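# Paying for rooms that don't exist

1 July 2018

Our renewal for Bestel came up last month, and I was asked to say whether we should keep it. Bestel is a subscription library of simulated home interiors, sold by Cisosar to groups like ours who teach arm robots to do household jobs. You pay by the year, you get a set of rooms with furniture that opens and shuts, and your robot practises in them. I think we should renew. I also think Cisosar is selling the wrong half of it.

The sales pages lead with quantity. There are 300 rooms in the full tier and 250 in the one we pay for, and the brochure says so on nearly every page. In a year we have made proper use of 14. I don't count that as a failure on our side. A room is useful to us when the things in it behave, and a drawer that slides properly is worth more than a dozen more colours of wall.

The drawers are good. Hoi-yan Tam, who runs most of our training jobs, spent much of December on nothing but opening and closing them, and her view is that the joints are the best part of the product. They can be left at any point along their travel, which matters because people leave drawers half open all the time.
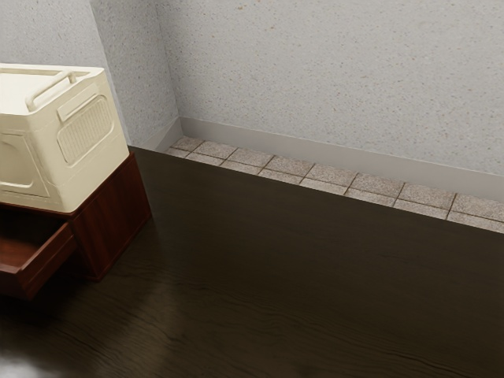 *A Bestel room with the cabinet drawer left part-way out.*

My complaint about rooms of this sort is that they are too tidy. The furniture is well made and the wood grain is convincing, but an empty drawer is an easy drawer. Ours at home has batteries, string and a takeaway menu in it, and it jams. Cisosar does offer a clutter pack, priced separately. I think it should be part of the basic subscription, and I would happily give up half the rooms to get it.

Surfaces are a different matter, and here the money is well spent. We tried Aoun before Bestel. It is cheaper and quicker to set up, but we found its metals came out as flat grey. Models trained on it did well until they met a real kitchen, then took reflections for objects. Bestel's steel has glare, streaks and dark patches, and it is awkward to look at in the way real steel is. 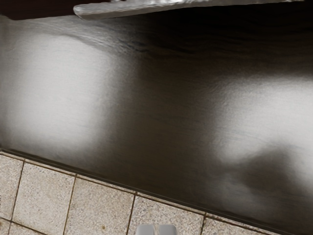 *Brushed steel above the floor tiles, with the gripper fingertips at the bottom.*

Nusrat Zaidi disagrees with me on this. She argues that we could add our own reflections to Aoun and keep the difference in price. She may be right about the price. She is also the person who would have to do the work, and I would sooner she spent her time on grasping.

Support is slow. We waited 10 days for an answer about a cupboard hinge, and the answer was to update. The licence terms are hard to follow, and our usage figures come through Tallier, a separate billing service which needs its own login.

None of that would make me leave. I would ask Cisosar for a smaller tier, with fewer rooms, the clutter included and a named person to write to. If they won't sell us that, we should take the same tier as last year and keep using the few rooms we know.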